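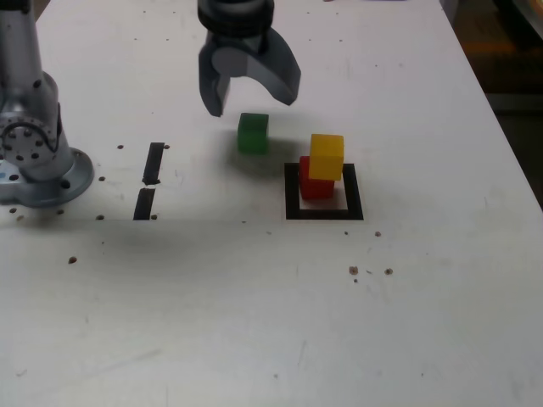 August was supposed to be the easy month. The club room at Kumosura is free most evenings, half the members are away, and Nazar Prokopenko and I had promised to have a stacking entry ready before everybody came back. Our first full evening on it went to arguing over the color order.

The task comes from the Zosell student cup. Three cubes, one red, one green, one yellow, and a marked square. The arm has to build a tower inside the square without a person touching anything after the start. You get 30 minutes at the table for as many towers as you can manage, and the judge picks where the cubes start. The rules don't say anything about color order. Nazar wanted red, yellow, green every time so that our logs would be easy to compare. I wanted the arm to take whichever cube was closest. We did it Nazar's way and I have stopped complaining about it.

A few notes from the last couple of weeks, mostly so I can find them again.

## The offset problem

Our second cube kept landing to one side of the first. A tower of two will put up with a lot of that. A tower of three won't, and the third cube either slides or takes the second one down with it.

I spent two evenings on camera calibration and got nowhere. Then Wajid Baloch, who did this contest last year with another team, asked whether we had checked how the cube sat in the fingers after the grasp. We hadn't. We were assuming the center of the cube was at the center of the gripper. If one finger makes contact first it pushes the cube over a little before the other one arrives, and that error goes all the way to the stack.

So now the arm closes slowly for the last bit, and it opens and closes once more before lifting. It costs a couple of seconds per cube. I also changed the release, which was opening both fingers at full speed and sometimes kicking the cube. Most of the sideways placements went away with those two changes. The ones that are left I blame on the height being a hair off, but I haven't proved it.

## Tape

We marked the table with black electrical tape. If you are doing this at home, put the tape down before you do anything else and then don't move it. We moved ours once on a Saturday to get more room near the base, forgot to change the target in the config, and ran the whole afternoon with the arm putting cubes neatly in the wrong place. The log from that day is useless. I kept it anyway.

Tape is also bad for the vision code. A dark line next to a cube changes where the edge detector thinks the cube ends, and shadows do the same thing. Green gave us the most trouble under the evening lights. Nazar rewrote the color thresholds twice and in the end made a short setup script that has you put each cube at three spots and press a key. It takes a few minutes and we run it every time we turn the lights on. It's boring and it works better than anything clever we tried.

## Working close together

The case I worried about most was cubes starting close to each other. The fingers on our gripper are wide, and they need space on both sides of whatever they are picking up. With a neighbor too near, one of them comes down on top of the wrong cube, or bumps it.

The planner now tries a few wrist angles and takes the one with the most clearance. If none of them clear, it goes for a different cube first. That second part means breaking Nazar's color order, which he agreed to only for this case, and he made me write a line in the log each time it happens.

The same check has to run at the square too. Going down to place is no different from going down to grasp if there are other cubes close by, and I had left it out.
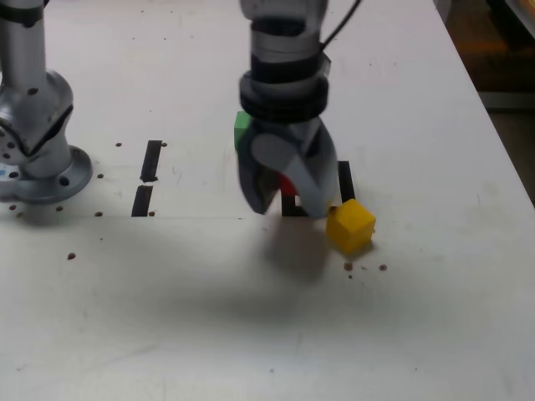
## Where the code is

Everything runs from one Python script that reached 1059 lines before I split it up. The grasp code is in its own file now, the color setup is in another, and the rest is still a mess. The arm talks to it through the Flurier driver that came with the club's setup, and I haven't touched that.

We have 1853 logged attempts at picking up a cube, counting the bad Saturday. I want to go through them and sort the failures by cause before school starts. My guess is that the slow close fixed more than I'm giving it credit for.

## Still to do

- Retry after a dropped cube. At the moment it just stops and waits.
- Speed. The moves between grasp and place are slower than they need to be.
- Practice with someone else setting the start positions. We are too nice to ourselves.
- Return the spare cable to the Bùi lab.

Wajid is coming by at 7 tomorrow to play judge, and he has already told us he's going to put all the cubes in a row, touching.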